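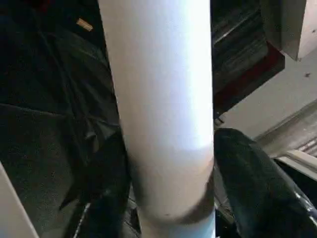 Storing and Handling Rolled Movie Posters and Lobby Cards at Home

Paper from the film trade was made to hang for a few weeks and then go in the trash. Anything that has survived several decades is usually brittle along its folds and acidic at its edges. The following notes cover storage, flattening and basic cleaning of one-sheets, inserts and lobby cards in an ordinary house. They do not cover restoration. Tape removal, linen backing and color touch-up should go to a paper conservator.

Room conditions

Keep the storage area at or below 70 degrees Fahrenheit with as little daily swing as possible. An interior closet on the main floor is the best choice in most homes. Attics get too hot and basements too damp. Avoid any wall that carries a bathroom or kitchen pipe. A cheap humidity gauge is worth having; check it in the morning and again in the evening for the first week, then once a month.

Rolled or folded

Studios shipped most older one-sheets folded, and a sheet that was issued folded can stay that way if it lies flat in a sleeve and nothing is stacked on it. Refolding a sheet that has been opened and displayed for years puts new stress on the old creases. Roll it instead.

Later one-sheets were generally issued rolled. Never fold them. A single hard crease lowers the resale value and cannot be fully removed.

Choosing a tube

Use a tube at least 2 inches longer than the short side of the poster, so the ends of the roll stay clear of the caps. Wide tubes are better than narrow ones. A tight roll sets a curl that takes days to relax, and glossy stock can crack on the outer face.

Plain brown mailing tubes are acidic. They are acceptable for shipping and poor for storage. If that is all you have, wrap the roll in acid-free tissue first and replace the tissue every year. Archival tubes such as the Brornard long-format type cost more but need no liner.

Rolling a sheet

1. Wash and dry your hands. Skip lotion. Cotton gloves snag on torn edges and are not recommended for fragile paper.
2. Clear a table larger than the poster and cover it with clean kraft paper.
3. Lay a sheet of acid-free tissue down and place the poster on it, printed side down.
4. Start from a short side and roll loosely over a core, keeping the edges even. The printed side ends up on the outside, where the ink layer is easier to check.
5. Wrap a second piece of tissue over the roll and tie it with flat cotton tape. Rubber bands dent the paper and leave a stain.
6. Write the title and size on the tissue in soft pencil before it goes around the roll.

Do not put more than 8 sheets in one tube. Inner sheets become difficult to remove without pulling on the corners. Store tubes lying down.

Flattening

Unroll the sheet between two pieces of blotting paper and weight it evenly with boards. Books leave edge marks if they do not cover the full area. Allow 2 days for light curl. Older rolls may need a week or more, with the blotters changed halfway. Do not iron the paper, and do not use steam on anything printed in red, as some red inks bleed readily.

Surface dirt

Test a corner of the back with a soft brush. If no fibers lift, brush the whole back outward from the center. A vinyl eraser, crumbled and moved lightly with the fingertips, picks up grime in the white borders. Stop at the edge of the printed area. Pencil notes on the back from a theater or poster exchange should be left alone; collectors look for them.

Lobby cards

Cards are stiffer and simpler to keep. Sleeve them singly in polyester, and stand them upright in a box with enough board behind them to prevent slumping. The Lenanora card box holds 74 cards in thin sleeves, fewer with backing boards. Avoid vinyl pages, which turn sticky and can lift ink.

Framing

Use UV-filtering acrylic and a mat or spacer so the sheet does not touch the glazing. Attach the poster with paper hinges along the top only. Rotate framed pieces out of the light at least once a year, and return them to the tube with fresh tissue.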